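Home Topics Unresolved Tags Members Log in

Gripper width is right in replay but policy closes too early on cloth

Helmi Vuorinen
Posted in: perception, imitation learning

Hello all. I train a small visuomotor policy for bed making tasks, mainly grasping a cloth by its middle or by its edge and pulling it. The data comes from hand-held grippers with a wide fisheye camera. I have 322 demonstrations, recorded in March in different bedrooms. The policy takes 2 image frames and the last gripper widths, and gives a chunk of future poses and widths. The training loop is the one from Nituvura with almost no changes.

My problem is the following. When I replay a demonstration on the arm, without the policy, the grasp is good. When the policy runs, the fingers begin to close before they arrive at the cloth. On a thick duvet it still catches something, but on a thin pillowcase it closes in the air above the fabric and then lifts nothing. The path of the hand looks correct to me, only the width is early.

What I tried already:

- more training, the validation loss goes down but the behavior is the same
- smaller action chunks, a little better but the motion becomes shaky
- removing the width from the input, then it closes at random moments

The width in the dataset is computed from the finger positions in the image and the pose comes from the tracking. Both are saved in the same file by the Nostus exporter, so I believed they were synchronized. Is this a known problem with soft objects, or do I have a mistake in the timing? I can also share the config if it helps.

Bratham_user
Try a bigger image encoder. I had a similar thing with towels and it went away when I changed the backbone and increased the crop. Also add color jitter.

Arvo Kauppinen
I would not change the encoder yet. Your replay test tells that the poses and widths are fine relative to each other, but it does not use the images at all. So it can not find an error between the images and the actions. I think this is where you should look.

In the older version of the Nostus exporter the time of an image is the time when it was written, and not when it was exposed. On my recorder this gave a delay of 171 ms. With a rigid cup you maybe do not notice it, the fingers are open wide and a little early is still okay. With cloth the moment of closing is everything.

The delay makes the policy early for this reason: the image with the label "now" shows the past, when the hand was still higher. The policy learns to connect "hand is above the cloth" with "close". Of course your robot has its own camera delay too, and if this one is shorter than the delay in training you see exactly your behavior. If they were equal you would see nothing.

How to check it:

1. Take one demonstration and plot the width from the file over time.
2. Step through the images by hand and write down the first one where the fingers visibly move toward each other.
3. Compare the two times. Do this for a few demonstrations, one is not enough.

But be careful. You wrote that the width is computed from the image. If the exporter gives it the image time, then the width and the image will agree perfectly and the plot shows no problem, because both are late together. In this case compare the image with the pose. Tap the gripper quickly on a mattress and look for the sharp stop in the vertical speed, then find the same stop in the images.

For cloth I also mark by hand the first image where the fabric is held between the fingers, and I compare it with the width curve. It must be clear to see, as in this one from my own set, where the ridge of blue cloth stands up between both fingers:

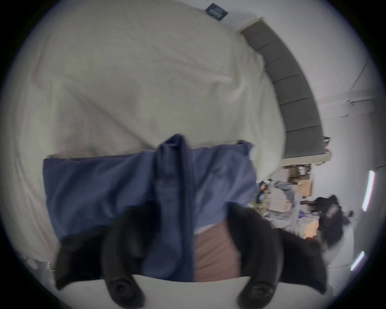
Blue cloth bunched between the two fingers, duvet behind.

I do not use the marks for training, only for checking. If the fabric is already held but the curve says the fingers are wide open, the file is wrong.

To repair it you do not need to record again. Shift the image times by the measured delay, resample the poses at the new times, and write the dataset again. Then measure the delay of the robot camera separately and start the action chunk at the correct step – many people skip this second part, and then the error only moves to another place. I rebuilt 1,536 short clips like this and it took around 2 hours on a normal desktop computer.

Helmi Vuorinen
Thank you Arvo. I did the mattress tap in three rooms. The images are late compared to the pose, always by nearly the same amount, so it is the exporter. I did not measure the robot camera yet. Do you use a blinking light for this, or the clock on a screen?

Arvo Kauppinen
Clock on a screen. Film it with the robot camera and save the computer time when each image arrives. Use a screen with a fast refresh, otherwise you measure the screen. The script from Sjöberg reads the digits, but for a first value I would do it by eye.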